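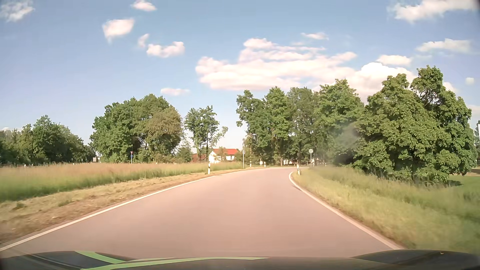 Too many straight roads, according to Danang Nasution, is what ruins a learning driver before it ever gets going. You hand it hours and hours of somebody holding the wheel still, and it learns to hold the wheel still. Then comes a bend, and it sails off into the grass feeling very sure of itself.

I had gone to see Danang and the Minja group expecting to hear about clever math. What I got was a morning of driving! Minja is a small steering project, and most of the work, at least in December, is people going along country roads so that a program can study what they did with the wheel and pedals. Every drive gets saved as a run, and the group had 106 of them in the folder they call Brallden (after a road, I was told, and then told it wasn't).

The roads they like are plain ones. White edge lines, no line down the middle, a right-hand curve that slips behind the trees before you can tell how tight it is. Saodah Halim loves those. With no center marking, a person has to decide where "my side" is, and she wants to catch that decision over and over, made by different hands. She also likes a gap in the edge line, or a dark patch near it, because a program that has only ever followed perfect paint can get very strange ideas about what paint means.

My turn came a little after ten. I'm a decent driver, I think, but I drove like someone taking a test - slow, stiff, dead center between the lines. Armindo Valente watched all of it without a word and then asked me to go again and please be a bit worse.

He meant it. The group wants recoveries. So you let yourself wander toward the grass, and you start recording only when you turn back, so the program picks up the fix and skips the mistake. I did 5 of these and kept 2. On the others I'd pressed the button too early, and there was my own bad steering, all set to be copied.

Afterward comes the part I'd have skipped if they'd let me. Syahrul Ngui goes through each run and trims the ends, tags the curves, and throws out anything where the driver was fiddling with something. (He found a spot in mine where I'd been admiring the clouds. Fair enough.) A run takes him longer to clean than it took to drive, and he does it with the radio on, quite happily.

I asked when they'd have enough. Danang shrugged and said they'd try the bends again first, with 4 new drivers, and could I come back in the afternoon and do some left-handers?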